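Speaker notes: Do we need another loyalty app?
Remedios Bautista, Saturday session, 11 a.m.

Opening
Ask who has a cafe app on their phone. Then ask who opened it this month. Wait. Don't fill the silence.

Slide 2: The pitch
Clultance says its app brings customers back. Read their line aloud, slowly: "90 days to a regular." Back from where? Their study counted people who signed up, and people who sign up already like the place. I asked for the comparison group and got a brochure.

Slide 3: Our numbers
Dalisay ran it for a season. 1,823 downloads, 42 free drinks claimed. Ramil Baluyot did the books and couldn't find the bump in sales. Maybe there is one. I'd want to see it before paying a monthly fee for it. Mention that rain and the road work muddy all of this. If someone from Donus is in the room, let them answer.

Slide 4: What regulars told us
Keep this short. They talked about opening hours, noise, and whether the staff remember their order. Two complained about paper cups for people sitting in. Small sample, so say so. I don't trust my own survey much more than I trust theirs.

Dark-rimmed cup, matching saucer. Ask what they'd pay for a drink served in it, then move on.
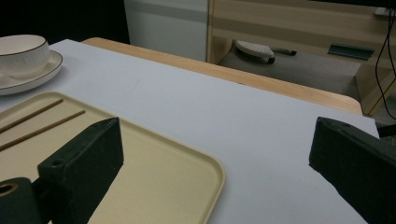
Slide 5: Before you sign
Ask for the cancellation terms in writing. Ask who keeps the customer list if you leave. Try a punch card first and write down what it costs you.

Questions until the bell. Handouts are by the door.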